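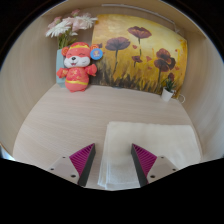
Keisha Schumacher has folded the same cloth 71 times since breakfast, and she would like it known that she was once paid to fold it only once. She used to manage linens for a hotel. Now she works for Clamulora, a small company in a former shoe warehouse, where she folds, unfolds and folds again so that a piece of software can get the idea.

The job title is "demonstrator." The tool is a pair of fingers on a handle, with a camera riding along, and what the camera sees Schumacher's hands do, a robot will later be asked to repeat. She talks to the cloth while she works. The software doesn't record sound, which her supervisor, Wendell Ruiz-Ortega, considers a mercy.

Clamulora wants 2830 good examples of towel and napkin work by the end of the project, which it calls Mokier for reasons lost to a whiteboard. Good is the sticking point. In April the team threw out an entire batch after discovering that everyone had folded from the left. The resulting model was superb at folding from the left. Shown anything else, it waited. 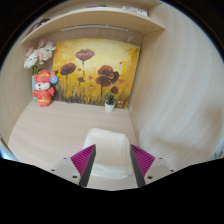 Variety is now a religion at Clamulora, and Ruiz-Ortega is its nagging priest. A model trained at bare tables, he says, comes apart the first time it meets somebody's home, where people keep things. So the cloth shares its desk with a poppy painting, a potted plant and a red plush animal with its arms out, like a host greeting late guests. Schumacher has opinions about all of it. The painting she would hang in her own kitchen. The toy she finds smug.

Rosalind Kowalczyk, who reviews the recordings, rejects one in 10. Her notes are short. "Hesitated." "Too pretty." The second one stung, but she has a point: a fold with too much hotel in it teaches a flourish along with the crease, and the robot can't tell which part was the job.

Schumacher is trying to fold worse. After 17 years in linens, she says, it's the hardest thing she has been asked to do.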